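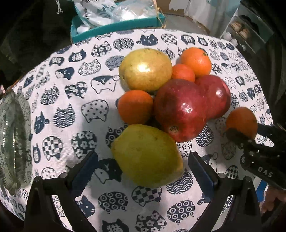
Marwood Museum, progress report, 2024-05-16

The weaving gallery is open at last, and we're thrilled with it! Virgil Sârbu has hung 27 pieces from the Khumalo gift (two more are still with the conservator in Dredmont), and the evening talks have been full from the first week.

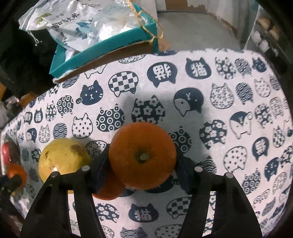

Ovidiu Cozma is now writing the audio guide, with eight stops recorded so far. The courtyard lift is running late and should be ready in July. Your second payment has gone towards the lighting.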